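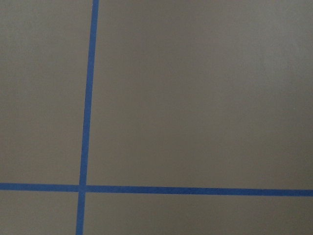
Totia household word list -- README

Spoken and written words for things around the house, collected from people in and near Zawadzka. Kitchen, laundry, garden, weather, food, telling children off. 1685 entries in the main file, 663 of them with at least one example sentence. The rest are bare words, sorry, still working through the notebooks.

Put together by Lucía Lorente (typing, checking, this file) and Lech Sadowski (notebooks, most of the interviews, all of the arguing over spelling).

What you get

words.csv -- the main list
sentences.csv -- example sentences, linked by entry number
speakers.csv -- age band, where they grew up, nothing else
notes.txt -- Lech's margin notes, typed as found

Columns in words.csv

entry -- number, never reused even if a word is dropped
word -- as the speaker said it, in our spelling
standard -- dictionary form if there is one, blank if not
meaning -- short, in English
room -- kitchen, yard, shed etc. Free text, so expect "shed" and "the shed" and "sheds"
speaker -- code, matches speakers.csv
sure -- y, n or blank. Blank means not checked, NOT the same as n

Spelling

We started with one system and changed it after notebook 2. Older entries were converted by script and a few came out odd, mostly double vowels. If a word looks wrong and the entry is from the first two notebooks it probably is wrong. Check notes.txt before writing to us, Lech usually grumbled about it there.

Files are UTF-8. Opening them in a spreadsheet by double-clicking will wreck the accents. Import them properly.

Known problems

Seven words for "ladle" and no idea which ones are jokes.
Older speakers much better covered than younger ones.
Weather words are thin. Interviews were nearly all in summer.
Same word sometimes entered twice under diffrent rooms. Left in on purpose where the meaning shifts, left in by accident elsewhere.
The English meanings were written by two people and it shows. Lucía writes "small bucket", Lech writes a paragraph.
Swear words are in there. Marked "rude" in meaning, mostly.

Things we left out

Surnames, nicknames, house names. Anything a speaker asked us to take out afterwards. Recordings -- the agreement with speakers only covers the written words, so please don't ask for the audio.

Using it

Free for teaching, research, crosswords, whatever. Say where it came from. Don't sell it as it stands. If you make flashcards send us a set, the Edik evening class wore theirs out.

The search page at Ziteck uses an older copy. Entry numbers match but the sentences are missing there and so is everything under "shed".

Corrections

Send the entry number, what's wrong and how you know. "My gran said it differently" is a perfectly good reason, just tell us where she grew up. Lucía goes through them on Friday evenings when she can. New words welcome too, one per line, with a sentence if poss.

Changes

September -- fixed broken speaker codes, added the jam-making words, took out a handful of duplicates
Before that -- not written down, will try to be better

To do

Finish example sentences for kitchen
Tidy the room column
Plurals!! Currently only given when the speaker happened to say one
Ask Lech what "see other book" means in notes.txt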